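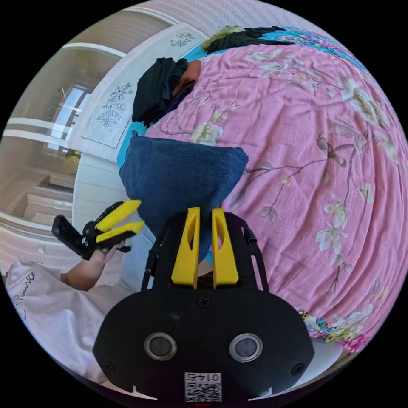 Home Projects Student Work Staff Search

Does a Cooler Bedroom Mean Better Sleep? Checking a Popular Claim in Student Housing

Estrella Cuautle, Faustino Arellano and Sarahí Lozano
Project supervisor: Noemí Villalobos

7 min read

1. Why we picked this

Every list of sleep tips says to keep the bedroom cool. Most of them give a temperature, and the temperatures don't agree with each other. When we asked the people on our hall where they had heard it, the usual answer was "everyone knows that." We wanted to see whether the advice held up for students living in Skornport Hall, where the heating is controlled from the basement and the windows open only so far.

We should say at the start that two of us thought the advice was probably overblown. Faustino thought it was right. We wrote our guesses down before collecting anything so that we could be held to them later.

2. What we read first

The class reading list had a few lab studies on heat and sleep. They mostly compare a comfortable room with a very hot one, and people do sleep worse in the very hot one. We have no quarrel with that. What bothered us is how quickly this becomes advice to turn the heat down a few degrees in a room that was never hot. Those are different claims, and the second one gets far less testing.

We also looked at the leaflet the housing office hands out. It says a cool room "improves sleep quality and grades." There is no source on it. We wrote to ask for one and got a second copy of the leaflet.

3. What we did

We recruited 40 students from the hall by putting up a sign-up sheet in the laundry room. Each person got a small Tollumeo thermometer to keep near the head of the bed, and filled out a short form every morning. The form asked for:

- room temperature when going to bed and when getting up
- time the lights went out
- how long it seemed to take to fall asleep
- number of times awake in the night
- a sleep rating from 1 to 10
- bedding used (sheet only, blanket, comforter, more than one layer)
- caffeine after dinner, yes or no

We did not tell anyone to change the temperature. At first we planned to have half the rooms run cool and half run warm, but the radiators in Skornport have two settings in practice, on and broken. So this is an observational project, and everything that follows should be read with that in mind.

By the end we had 1,583 usable mornings. We threw out forms that had been filled in several days at a time, which were easy to spot because the pen and the temperature never changed. Sarahí and Faustino each went through the stack separately and then compared. They disagreed on a small pile, and we left that pile out too.

4. What we found

Across all the forms, people rated their sleep slightly higher on cooler nights. If we had stopped there, we would be agreeing with the leaflet.

The trouble started when we looked at the same person across different nights. For most people the link almost vanished. The students with cooler rooms were giving higher ratings in general, on their warm nights as well as their cold ones. So something about those students or those rooms was different, and the temperature may just have come along with it.

Our best candidate is noise. The cooler rooms are on the north side, facing the parking lot behind the library, which is empty by ten. The warm rooms are on the south side over the bus stop. We did not measure noise. We should have. It was suggested to us in the second week, by which time the forms were printed.

Bedding confused things further. People on the cool side used more layers, as anyone would. The air next to the thermometer and the air under a comforter are not the same, and we only measured the first one. A person under two blankets in a cold room could easily be warmer than a person under a sheet in a mild one. Most sleep advice skips over this completely and talks as if people slept on top of the bed.

Caffeine after dinner did show up for the same person on different nights. The effect on falling asleep was bigger than anything we could get out of temperature. We were not looking for it, so we don't want to make much of it, but it was there.

5. The sleep app problem

Four people in the group also used the Iven sleep app and offered us their scores. We were happy to have them until we put them next to the forms. On many nights the app gave a high score to a night the person called terrible, and the reverse. One participant got a "deep sleep" report for a stretch when she was on the phone with her sister.

We left the app scores out. Perhaps the app knows something the sleeper doesn't. We had no way to check, and a number we can't check is no better than an opinion.

6. Weak points

Self-ratings are soft. A person's 7 in the first week may be a 5 in exam week.

Everybody knew what the project was about. The sign-up sheet said "bedroom temperature and sleep" across the top. Anyone who believed the advice could have rated the cool nights up without meaning to.

The thermometers were cheap. We put all of them in one room overnight before handing them out, and they did not agree. We wrote down the difference for each one and corrected for it, but we don't know if the difference stays the same when the room gets colder.

We had no real heat. The study ended well before July, when the south side rooms are said to be unbearable. Our results say nothing about a hot room, and we would expect a hot room to be bad.

Saulius Urbonaitė, who read our draft, pointed out that 1,583 mornings sounds like a lot but comes from only 40 people in one building. He is right, and we have tried not to lean on the bigger number.

7. What we would say to the housing office

Take the line about grades off the leaflet. We found nothing on grades because we didn't ask, and as far as we can tell the leaflet has nothing either.

If there is money to spend, we would look at the south windows before the heating. The estimate we were shown for new radiator valves was $3,000 for one floor. We can't promise that better window seals would help anyone sleep, but a trial on a few rooms over the bus stop would be a fair test, and somebody should measure the noise before and after.

8. Our guesses, as promised

Estrella: "Small effect, mostly in people's heads." Sarahí: "No effect." Faustino: "Clear effect, at least a full point on the rating." None of us mentioned noise or blankets. Faustino would like it noted that he still sleeps with the window open.

The blank form and the thermometer corrections are in the project folder. Ask Noemí Villalobos for access.

Contact the project office | Copyright the authors | Back to top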